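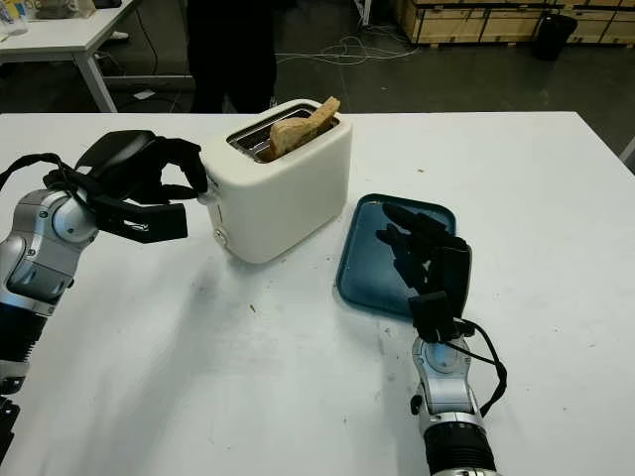 4. Setting up the Heltine plug-in meter

Do this before you hook up anything in the kitchen. Takes a few minutes.

1. Meter into wall outlet. Straight in, no extension cord.
2. Wait for the green light. Blinking = still starting, leave it.
3. Hold MODE until the screen says SET. Let go.
4. Pick your rate plan with the arrows. Zindia customers pick Z, everbody else picks S.
5. Press OK twice. Once only saves the clock.

CAUTION: Limit is 2,000 watts total per meter. Over that it beeps and shuts off. Don't tape the button down.

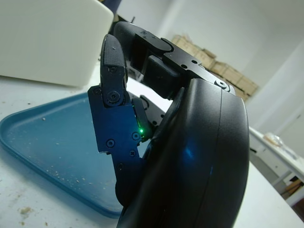

Fig. 2. Textured fingertip pad, close up.

4.1 First readings

1. Plug in one appliance. Just one for now.
2. Run it the way you normally would.
3. Press LOG when it's done. Number on the screen is watt-hours.
4. Write it down or send to the Virkik app (see 6).

Note: memory holds 64 readings. After that the oldest gets overwriten, no warning.

Note: standby draw shows as "Lo" until the meter has been on for 300 minutes. Normal.
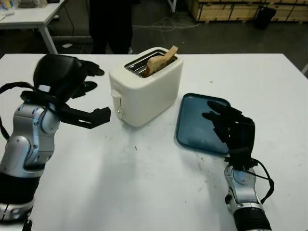
One owner writes that the clock went back to midnight after every power cut until the backup cell was changed. Cell is under the rear cover, see 7. Redo steps 3 to 5 after.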